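Ticket 3913: success detector scores drawer task as failed when drawer is shut
Project: Fokusum
Opened by: Noemi Melis
Assigned to: Jelle Verstraete
Status: resolved, with a grudge
Component: evaluation / success classifier

Noemi Melis, 9:40
The learned success detector gives the drawer task a 38 percent success rate on the new checkpoint. I watched the same episodes over coffee and would put it a good deal higher. Either the policy is better than we think or I am easily impressed. Steps to reproduce: run the eval script on the held-out set, look at anything labeled FAIL, feel confused.

Jelle Verstraete, 10:15
Checked the obvious. Right checkpoint, right camera stream, timestamps line up. Restarted the Mulder node anyway, for morale. No change.

Jelle Verstraete, 11:50
Sorted the failures by detector confidence. The detector is very sure of itself on the ones it gets wrong, a quality I recognize from peer review. Most of the bad labels come from episodes where the cloth starts near the drawer. With the cloth farther off, it agrees with Noemi.

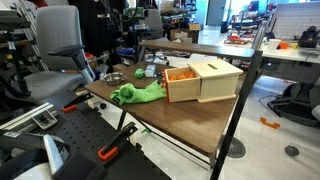

Uyên Trình, 13:05
Are we still training the detector on the last frame only? Green cloth, orange drawer trim. If the cloth got bunched up in front of the drawer in most of the failed training demos, it may have learned "cloth in front, therefore failure" and gone home early.

Jelle Verstraete, 13:20
We are. 900 labeled final frames. I would like it noted that this was in the Birnholm plan and I only typed it in.

Jelle Verstraete, 16:45
Masked the cloth out of the eval frames and re-scored. Same policy, same episodes, and the rate goes to 57 percent. Noemi's hand labels say 57 as well. So the policy was fine and we spent two weeks tuning it against a cloth detector.

Annelies Van der Linden, 17:10
Please don't ship the mask as the fix. Next month it will be a different object and we'll have this ticket again.

Jelle Verstraete, 17:30
Agreed. Changes on the branch:
– detector now sees a short clip from the end of the episode – last frame alone is gone
– cloth position shuffled when collecting new failure demos
– report prints agreement with hand labels next to the success rate

Noemi Melis, 17:42
Re-ran on the branch. It matches my labels on everything except a few where the drawer stops just short of closed, and I argued with myself over those too. Fine to close. Can someone fix the April table in the draft before Bouchra Kabbaj reads it?

Bouchra Kabbaj, 17:44
Bouchra Kabbaj has read it.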